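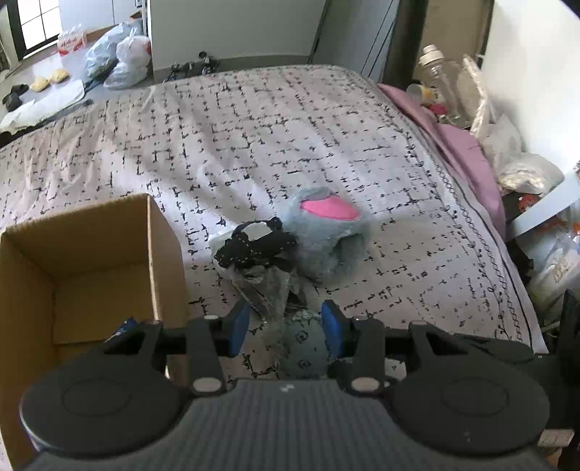

A patterned cloth and part of a cardboard box.

Fanni Bognár catalogs printed and woven household textiles for Briltora, a small archive that lends pattern records to mills. Her current work concerns repeat length, the distance after which a design starts over.

"Most records give a single figure and don't say where it was taken," she said. "On a washed cloth the warp direction can be 2 percent shorter than the weft direction. If the mill scales from that, the motif comes out flattened."

Bognár measures across 14 repeats and divides, with the cloth laid flat and left overnight. Tension is the main source of error. "A clip at each end is enough to spoil the reading. I use no clips."

The archive holds 1718 records, of which 40 have been remeasured under the new method. Gerardo Pascual, who maintains the index, has added a field for wash history. Older entries leave it blank.

"Blank means unknown," Pascual said. "People were reading it as unwashed, so in August we changed the label."

Bognár intends to take the striped cloths next. Checks will follow, as both directions have to be recorded separately.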